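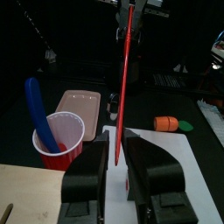

About Gollent Home Care

We're a home care team based in Vamville, and we love what we do! Our caregivers help older adults with meals, bathing, rides to appointments and all the little jobs around the house, so they can stay in the place they know best. We started with 12 clients in the Buvach neighborhood and now visit 443 homes every week (some for an hour, some overnight).

New caregivers spend up to 14 shifts alongside an experienced teammate before going out solo. Our office on Du Plessis Street is open until 6 p.m. Stop in and say hello, the coffee's on!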